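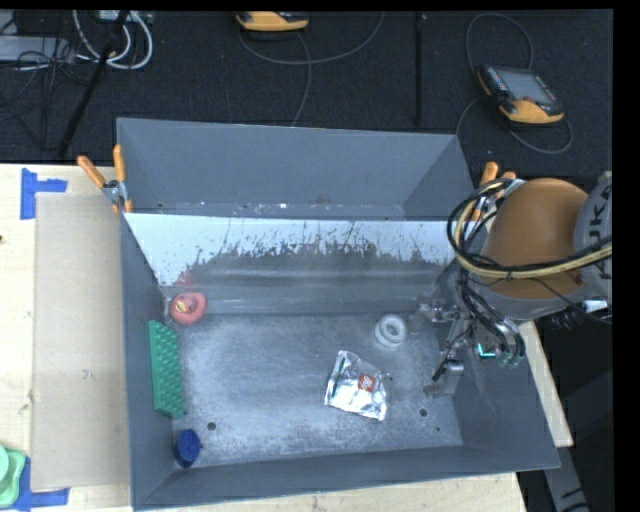
Good Bin Practice, Second Edition: What Changed and Why We Like It

The new version of our shared practice notes for bin picking is out, and we are more excited than people should probably be by a document with a section on clamps. If you run a picking cell, or you help set the rules for one, please read it before your next long series of trials. It is short, it is in plain language, and most of it came from things readers wrote in about after the first edition in February.

A bit of background for newer subscribers. The notes are kept by the Tindness working group and tried out in two test cells, one at Sernero and one at Femik. They are voluntary. They sit underneath your risk assessment and your local safety rules and replace neither of them. What they do is settle the everyday questions: how the bin is held, what goes into it, when a run counts, who may reach in and when. Small stuff, and it makes such a difference when two groups want to compare results!

Holding the bin

The first edition said only that the bin should be "secure." That word is gone. The bin must now be held at two points at least, on the rim or on fixed brackets, and it must not shift when pushed by hand from any side. Spring clamps on the rim are fine for light work. If you use them, put the handles where the arm does not travel, and add the clamps to the collision model along with the bin. Plenty of us model the walls beautifully and forget the two lumps of metal at the corners.

Check the clamps at the start of every session and again after any contact between the gripper and a wall. Mark the position of the bin on the table too. Tape works well, as long as someone replaces it when it starts to lift.

Wear

We had a lively exchange of letters on this one. Some readers wanted a fresh bin for every series, others said a scratched bin is a real bin and should be left alone. The new text comes down closer to the second camp. Scratches and rubbed paint are allowed. Dents that change the shape of the floor are not, and neither are sharp edges.

The new duty is to write it down. Bare patches can shine under the lights and upset a depth camera, so the condition of the floor and walls goes into the record at the start and end of each series. Take a picture from the same spot each time. Holes in the floor should be noted as well, with their size, so that anyone copying your setup knows whether a small item can catch in one.

The object set

Our favorite part! A mixed set must now include at least one item from each of these groups:

Soft and odd-shaped, such as a rubber duck
Long and straight-sided, with a texture or raised pattern
Round with a flat face
Open in the middle, such as a ring
Shiny and crinkled, such as a foil package

The foil package caused the most debate, and we are glad it stayed. It is awkward for vision and awkward for suction, and it changes shape every time it is squeezed. Replace it when it splits, and log the swap. Everything else in the set can be used until it is damaged enough to change how it would be grasped.

Items should be dropped or poured in. Placing them by hand is allowed only when the test calls for a known layout, and then the layout has to be given. Items that end up leaning on a wall or sitting in a corner stay where they are — a picker that works only in the middle of the floor has a problem, and your results should show it.

Counting

A series is 100 attempts. A long run is 2,000, split into as many sessions as you like. An attempt starts when the arm begins its approach and ends when the item is released at the drop point or the gripper comes up empty. Empty closes count as failures, with no free retries. If a person nudges an item, that attempt is struck out and the reason is written next to it. Please keep the struck-out lines in the file. They were the most useful pages in the Femik logs.

Reaching in

Stop the arm using the method in your own risk assessment before any hand goes over the rim, every time, including "just to turn the duck around." Hand controllers and pendants need a fixed resting place that can be reached without leaning across the work area. Cables and hoses on the arm get a look at full reach and at the tightest fold, with enough slack for both and no loop hanging low enough to snag a wall or clamp. Cables on the floor should be routed clear of wherever people stand.

Getting the notes

The second edition replaces the first on 24 May 2026. Series already under way may finish under the old text, provided the edition is named in the report. The Malinowski checklist, which many of you keep by the cell, has been updated to match and now fits on one side of a page. Both are in the members' area, along with a blank wear record.

Comments for the third edition are open already. We would love to hear from anyone working with deep bins, where the clamp rules still feel thin to us, and from anyone who has found a better way to describe "crinkled."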